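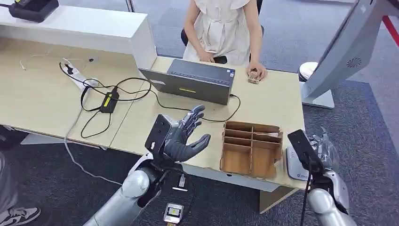 Section 3: Setting Up Your Sulora Grain Mill

Read this section before you plug in the mill. Setup takes one short session, plus a cleaning run with grain you will throw away.

3.1 Choosing a spot

1. Set the mill on a flat, dry counter that can carry its weight. Do not use a rolling cart or a folding table.
2. Leave 3 inches of open space behind the mill for the air vents.
3. Keep it away from the stove, the sink and the dishwasher vent. Steam gets into the hopper and makes flour stick to the stones.
4. Check that the cord reaches the outlet without being stretched. Do not use an extension cord.

Note: The mill is loud when it is running. If your kitchen shares a wall with a bedroom, put a folded dish towel under the feet. Do not let the towel cover the vents.

3.2 Fitting the hopper and the stones

The stones are packed separately. Make sure the mill is unplugged before you start.

1. Turn the black locking ring to the left and lift it off.
2. Brush the inside of the chamber with the dry brush supplied.
3. Place the lower stone on the shaft with the grooves facing up. It should sit level. If it rocks, lift it out, turn it a little and try again.
4. Place the upper stone in the ring carrier with the grooves facing down.
5. Lower the ring onto the mill and turn it to the right until you feel it stop. Do not force it past this point.
6. Set the hopper on top and press until both clips snap.

Caution: Never wash the stones in water. A wet stone can take days to dry and will spoil the next batch of flour. If a stone does get wet, stand it on edge in a warm room and leave it there until it is completely dry.

3.3 The cleaning run

New stones carry a fine dust from the factory. It has to be cleared before you make flour to eat.

1. Put a bowl under the spout.
2. Plug in the mill and set the dial to 8, the coarsest setting.
3. Switch on the motor, then pour 300 g of dry white rice into the hopper.
4. While the mill is running, turn the dial down slowly to 3.
5. When the sound changes and no more rice comes through, switch off.
6. Throw the rice flour away. If it looks gray, repeat with fresh rice.

Caution: Always start the motor before you add grain. Starting with a full hopper can jam the stones and trip the overload switch.

3.4 First batch of flour

Use clean, dry wheat. Soft grain, oily seeds, coffee and anything sprouted will clog the stones. To test a kernel, press it with the back of a spoon. Dry wheat cracks — damp wheat flattens.

1. Set the dial to 3 for bread flour, or higher for cracked wheat and hot cereal.
2. Start the motor and add the grain. The hopper holds 1000 g when full.
3. Let the hopper run empty before you switch off.
4. Wait for the motor to stop, then tap the spout to free any flour left inside.

Fresh flour comes out warm. Let it cool with the lid off before you store it, or moisture will collect in the jar.

3.5 If the mill stops

Switch off and unplug. Remove the hopper, empty out the grain and let the motor cool. Open the ring, brush out the chamber and refit the stones as in 3.2. Press the reset button on the base, plug in and start again at setting 8.

If it stops a second time with an empty hopper, do not open the motor housing. Contact Werkeo Parts and Service, attention Dragica Radulović, and have the serial number from the base plate ready.

Section revised 11/29/19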